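Stuck sliding shelf in old display cabinet — how do I get it out without wrecking it?
Home Repair > Furniture
Asked October 2022 by Miyuki Shimada
349 views

Hi all. Inherited a display cabinet from my aunt, been in my hallway since September. It has a pull-out shelf in the middle and that shelf does not pull out. Moves a tiny bit on the left, nothing on the right. I can get my fingers under it and feel it give but then it just stops dead.

Things I tried: wiggling. Candle wax on the bits of runner I can reach. Emptying the drawer below in case something was jammed up from underneath (nope, just old bank statements). My brother wanted to use a pry bar and I said no.

No label on it except a paper sticker on the back that says Gelta and a number, 230. Searched, found nothing useful. Is that the maker or a store?

I'd like to keep it in one piece if possible. Also moving it away from the wall is a two person job so please start with stuff I can do from the front. Thanks

2 answers

Ikechukwu Idahosa
Accepted answer

Had pretty much this same problem with my mom's cabinet. Left moves, right doesn't = it's racked. Shelf went in crooked at some point and now the right runner is biting. Pulling harder makes it worse, so good call on the pry bar.

First take everything off the top. Even light stuff, you don't want it sliding while you push. Then push the shelf all the way BACK in, both sides, flat palms. Sounds wrong, do it anyway. You want it square before it comes out.

Then lift and pull. Hands under the front edge, take the weight off the runners, ease it toward you maybe a quarter inch. Stop. Check both sides came the same amount. Repeat. If you only pull from the middle it'll twist again so spread your hands as far as you can.

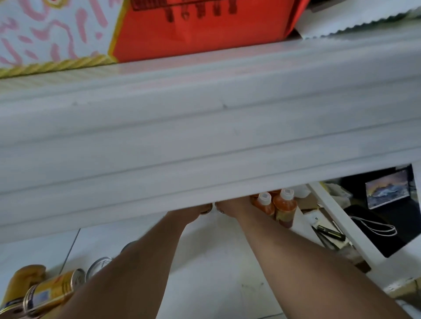

Fingers curled under the front edge. Take your rings off first, they scratch.

If it still won't budge its probably humidity. Wood runners swell. Mine came free after a dehumidifier ran next to it for 19 days, doors open. Boring but it worked. A hair dryer is faster but I lifted some veneer that way so, your choice.

Once its out, sand the runners with 220 grit, just enough to knock down the shiny spots. Shiny spot = where it rubs. Then wax. Plain paraffin is ok but I use the Stesum paste in the flat tin, goes on thinner and doesnt crumble. Do NOT use cooking oil or WD-40 on bare wood runners, it gums up and you'll be back here by spring.

Check for a stop too. Some older ones have a little wooden tab at the back that turns sideways and blocks the shelf so it can't fall out. Reach in with your hand flat along the underside and feel for it. Can't help with the sticker, sorry.

Comments on this answer:

Miyuki Shimada — There WAS a tab!! Back right, about where you said. Turned it with a butter knife. Shelf is on my kitchen table now. Thank you thank you

Ikechukwu Idahosa — Nice. Wax it before it goes back. And turn the tab back after or the shelf will end up on your foot

Miyuki Shimada — Will do. Waxing tonight if I can find the tin, otherwise candle again

muviton_fan
Answer

Gelta was a store I think, not a maker. My grandparents had a dresser with that sticker and the guy at Sugiyama (the used furniture place, not sure if they're still open) told them it was only a stock number. So 230 wont get you anywhere.

For the shelf I'd just take the back off. Four or five screws usually. Then you can see what's going on. I did mine that way and replaced the wood runners with metal slides, Muviton makes a short one that fits. Way smoother. People will tell you it ruins the value but if your never selling who cares

Comments on this answer:

Ikechukwu Idahosa — Please don't put metal slides in this one, the sides are probably too thin for the screws. Also she said she can't easily get to the back

muviton_fan — Worked for me

Was this page helpful? Yes / No
Related: Drawer sticks only in summer
Related: Removing old wax from runners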